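Bags and pouches -- the sewing room in March

The sewing room at Prastgate has been open to members since the winter, and most of what gets made there is bags. This page covers the March batch. Maya Semaan ran the evening sessions and Hipólito Ocampo looked after the cutting table. The patterns are our own, apart from the drawstring one, which Dalal Sayegh adapted from a shoe bag she had at school.

We asked everyone to use what was already on the shelves before buying anything new. That meant a lot of fleece and a lot of fake fur. The fur came from the Smadi remnant box, which is now nearly empty. If you have offcuts at home, bring them in, but please nothing narrower than 28 cm.

A few notes for anyone working with long-pile fabric. Cut from the back with the tip of the scissors, through the backing only. Brush the pile away from the seam before you pin. Use a longer stitch than you would for cotton and go slowly at the corners. The older Turnitz machine copes better with thick layers than the new one, so put your name down for it early. Sweep up before you leave -- the fluff gets into the stairwell and Nizar Dabbas has had to clear it twice.

Linings are fleece unless the maker chose otherwise. Raw ends on tabs and straps should be turned under or run over with a zigzag, as they fray quickly with use.
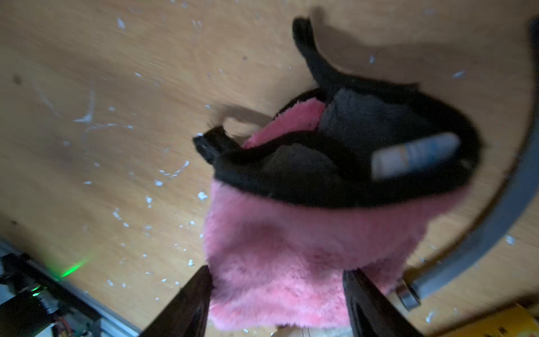 Pink fur pouch with a black plush rim and handle strap. Dark grey fleece lining, with a pink flap folded over at the opening.

The next batch will be flat zip cases, with lining cotton from Plisetti. Jad Khasawneh is keeping the list for places and there are 8 on each evening. Finished pieces can be collected from the shelf by the door, and anything without a name label goes back in the display cupboard.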